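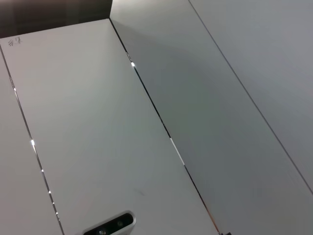
Session 4: Getting from the airport to the bed

Travel Planning for Beginners, evening class notes

These are my notes from the session, tidied up a bit, plus the things I forgot to say because we ran over again. If you missed it, read the part on connections first and the homework at the end, and you'll be fine for next time.

Where we'd got to

Last time we chose dates and looked at fares. Everyone went home with a rough trip on paper, and most of you had a flight at each end and a big white space in the middle. Tonight was about the bit straight after you land, which I think is the part of a holiday people plan least and grumble about most.

My own worst one was a trip in August a good few years back. Cheap flight, lovely little guest house, and I'd looked up everything except how to get from one to the other. The last bus had gone before I'd even cleared passport control. I ended up sharing a taxi with a couple from Leeds who argued the whole way about a phone charger, and it cost me more than the flight had. So! Arrival first, then everything else.

The landing time is a fib

Well, half a fib. The time on your booking is when the plane is due to reach the stand. You then have to get off it, walk (sometimes a very long way), queue for passports, wait for your case and find the exit. For the class we used a simple sum:

Off the plane and walking: 21 minutes
Passports: 40 minutes
Bags: 13 minutes if you're lucky, and you won't always be

Add those up and you're well over an hour past landing before you see daylight. Someone asked if that was a bit gloomy. It is a bit gloomy. Use it anyway for your first draft, and if you breeze through you can have a coffee.

If you're travelling with hand luggage only, cross out the last line. If you're going with small children, or anyone who walks slowly, put more on the first one.

Connections on one ticket and on two

This took most of the first half and I'd like you all to be solid on it.

One ticket means you booked the whole journey in one go, under one booking reference. If the first flight is late and you miss the second, it's generally up to the airline to get you to where you were going. Your case is normally tagged all the way through, but do ask at the desk, and look at the tag yourself before it disappears down the belt.

Two tickets means you found one cheap flight and another cheap flight and stuck them together. I do this, I'm not going to pretend I don't. But the second airline has no idea you were on the first one. If you're late, you're simply a person who didn't turn up. You'll probably have to collect your case and check it in again too, and that might mean going through passport control in a country you only meant to pass through. Check the entry rules for that country as well as the one you're off to.

My own rule for two tickets is four hours between them, or a night in a hotel. Some of you thought that was far too careful. We had a good long argument about it and ran straight through the tea break.

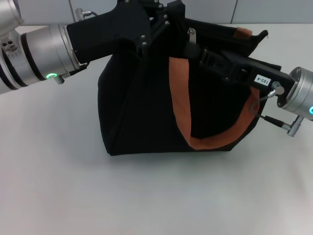 Yolanda Yupanqui thought four hours was wasteful in the middle of the day, when there are plenty of later flights to fall back on, and said she'd happily go down to two and a half as long as the second flight wasn't the last one out. I've been chewing that over since and I think she's right to bring the last flight into it. So let me change the rule in your notes: four hours if it's the last flight of the day, and use your judgement if there are others with seats on them. Do look up what a seat on the later one would cost you, though. It's rarely what you paid for the first.

The made-up town

For the exercise we used Distumgate, so you won't find it on a map and there's no point looking (two people did). A quick recap for anyone who wasn't there. You land at 19.10. The airport train runs until 21.00, the Brosent coach leaves from outside arrivals once an hour, on the hour, and your room is at the Pension Juhász, where the front desk shuts at 22.00. The train takes half an hour, the coach takes an hour and a quarter.

Run the sum from earlier and you're out of the door at 20.24 with a checked bag. Both the train and the 21.00 coach look fine. But the coach gets in at 22.15, and the desk is shut — so if you picked the coach because it was cheaper, you're stood outside in the dark ringing a bell. Nearly half the room picked the coach! That's why we did it on paper.

What you could do about it:

Take the train and pay the extra.
Write to the pension a few days before, give them your flight number, and ask what they do about late arrivals. Lots of small places have a key box or will wait up, but they need telling.
Book the first night somewhere near the airport and move in the morning. I like this one more the older I get.

Money for the first hour

Have a bit of local cash on you before you leave the airport, enough for a bus fare and a sandwich. In our exercise the taxi came to 900 in the local money, and almost everyone gasped until I gave them the exchange rate and it was the price of a pizza. Work out one easy sum before you fly and write it on your hand if you have to. Tired people are hopeless at dividing.

If a card machine offers to charge you in pounds, say no and pay in the local currency. The rate is nearly always worse in pounds.

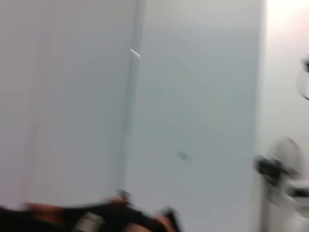 Cash machines play the same trick, by the way, and they tend to put the pounds option in the bigger box. Read the screen twice. If it mentions a conversion rate, decline it, and the machine will normally still give you your money.

The sheet

I gave out a Workinix sheet, the one-page arrival planner with the boxes down the side. If you haven't got one, draw your own. It needs the flight number, the landing time, your honest time out of the door, first choice of transport, second choice, the address in the local language, and a phone number for wherever you're sleeping. Keep it on paper. Your phone will be on four per cent, mine always is.

Homework

Fill in the sheet for your own trip. Then do it again with the flight two hours late and see what falls over. If nothing does, try three.

Bring both versions next time, along with any hotel terms you don't understand, as we're doing cancellation rules and I'd much sooner use your real ones than mine. Bring a highlighter too if you have one.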